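# Unit 6: Looking after the hand cell

Handout for the Tuesday group. Read it before you come to the bench; the practical starts with the isolation check and there will be no lecture first.

## 6.1 What the cell consists of

The cell in the training hall is a floor-standing arm with a fabric cover and a three-finger hand. The arm and its controller came from Trarnex. The hand is a Rultivik unit and has its own supply and its own communication line, so there are two power sources to think about and two sets of error messages. The fabric cover was sewn for us by Fröhlich. It keeps dust off the joints and has to come off for any work above the wrist.

Learn these terms, as they are used throughout the unit and on the service sheet:

- **Finger casing:** the segmented outer shell of a finger.
- **Fingertip:** the replaceable black end piece.
- **Palm:** the plates and hinged parts the fingers are fixed to.
- **Loom:** the thin signal wires that come out of the palm.
- **Supply cable:** the heavier cable with the plug connector.

## 6.2 Isolation

Do this every time, including when you only want to look at something.

1. Move the arm to the service position from the pendant. The hand points down and the palm is at a height you can reach while kneeling.
2. Switch the hand off in the software. Wait for the message "hand idle".
3. Turn the controller main switch to off and fit your own padlock. Put the key in your pocket.
4. Disconnect the hand supply at its plug. The controller switch does not cut this supply.
5. Wait two minutes.
6. Try to start the arm from the pendant. Nothing should happen. Write the time on the service sheet.

The wrist brake holds the hand when power is off. The fingers have no brake. They will hang, and they can swing if you knock the arm, so keep your own fingers out of the hinges.

## 6.3 Taking back the cover

Open the cover at the wrist end first and push it up toward the elbow. It is cut with plenty of slack for the joints to move, and the slack likes to fall back over the fingers. Use the two straps on the hook by the door to hold it. Do not use cable ties. Last year a tie was left inside the cover and wore through a sensor lead.

Check the inside of the fabric along the seams. Small tears can be patched. If a seam has opened for more than the width of your hand, tell Fabian Lanz and leave the cover off until it has been repaired.

## 6.4 Checking the fingers

Work from the largest finger to the smallest and finish one before you touch the next.

Move each joint by hand through its full travel. The movement should be even from end to end. A gritty feel usually means dust in the hinge, and a brush will deal with it. A hard stop before the end of travel is more serious. Stop there, do not force it, and note the joint on the sheet.

Twist each fingertip lightly. It should not turn. A tip that turns is either badly seated or has a worn collar. Pull it off, wipe both faces with a dry cloth, refit it and try again. If it still turns, fit a new one. Tips are changed at 600 hours in any case, whatever they look like. The hours are shown on the Rultivik status page, and you must reset the counter after the change. Students forget the reset more often than any other step in this unit.

## 6.5 The loom

Most faults on this cell are wiring faults. The wires are thin, they flex with every grasp, and they were not designed to carry the weight of anything.

Before you unplug a wire, label it at both ends. Color alone is not enough, as several of the wires are nearly the same shade. Use the numbered sleeves. The terminal plan is sheet 64 in the Stetwood binder, and the numbers on the sleeves must match it.

When the palm is open, let the loom lie slack. Don't kneel on it or put tools on it. To find a broken conductor, clip the meter across one wire at a time and bend the wire gently along its length while you watch the reading. A break inside the insulation often shows only when the wire is bent one way.

When you close up, each wire needs a small loop of slack at the hinge. Close the fingers fully by hand and look for any wire that goes tight. If one does, open up and route it again. Elfriede Mayrhofer will ask to see this check before she signs your sheet.

## 6.6 Cables on the floor

The floor cables are part of the inspection. Follow each one by hand from the controller to its plug. You are feeling for flat spots, cuts and kinks. Look into the connector for bent pins and turn the locking ring to be sure it moves freely.

Flat shoes, no trailing laces. Anyone not working on the hand stands outside the cable area.

## 6.7 Putting the cell back into service

1. Refit the cover and release the straps. Hang them back on the hook.
2. Count your tools back into the tray.
3. Reconnect the hand supply and lock the ring.
4. Remove your padlock and switch the controller on.
5. Start the hand first and the arm second. In the other order the arm reports a missing tool and you will have to restart both.
6. Run the open-and-close program at slow speed. Listen for clicking.
7. Sign the sheet and have it countersigned by Beat Leitner or Elfriede Mayrhofer.

## For next time

Bring a completed service sheet for one full inspection. Write down what you found, including the joints where you found nothing. Ieuan Wogan has blank sheets.

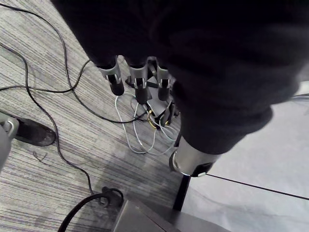 *Figure 6.1. The three fingers and the palm, with the loom hanging down to the carpet.*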